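3.2. Conditions de conservation et teneur en eau des colles amylacées

Les colles d'amidon employées par les relieurs se conservent mal, et les manuels d'atelier divergent sur la durée pendant laquelle une préparation reste utilisable. Ferrand et Soliman recommandent de la jeter dès l'apparition d'un film en surface. Zapata admet un usage plus long si le récipient est fermé et tenu au frais. Aucun de ces auteurs ne donne de mesure de viscosité, ce qui rend la comparaison difficile.

Nous avons préparé 119 échantillons à partir d'amidon de blé et d'amidon de riz, à 4 concentrations. Chaque échantillon a été cuit au bain-marie, passé au tamis puis réparti en petits contenants. La viscosité a été relevée matin et soir, toujours par le même opérateur. Au total, 1 095 relevés ont été retenus pour l'analyse, après exclusion des séries interrompues en août par une panne de climatisation.

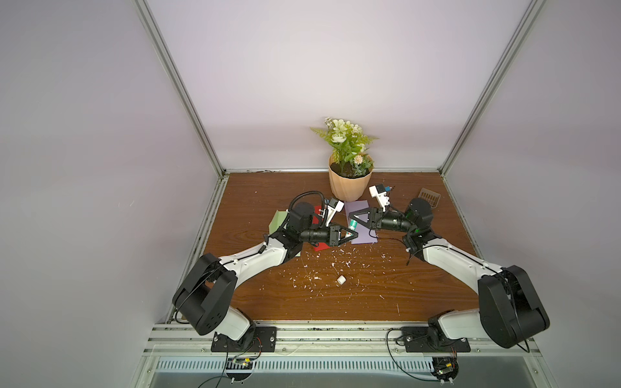
Figure 4. Poste de travail : plateau à décor bois, parois claires et montants en aluminium ; un petit tube vert et blanc est tenu à gauche.

Les colles de riz perdent leur viscosité plus lentement que les colles de blé, quelle que soit la concentration. L'écart est net dès le deuxième jour et se maintient ensuite. Pour les préparations les plus diluées, la séparation de l'eau intervient avant tout signe visible de moisissure, de sorte que le critère du film de surface conduit à garder trop longtemps une colle déjà affaiblie.

La température de cuisson joue un rôle secondaire. Sotelo avait observé un effet plus marqué, mais sur des amidons de maïs et avec un temps de repos plus court. Les essais de pelage sur papier vergé et sur toile sont présentés à la section 3.3.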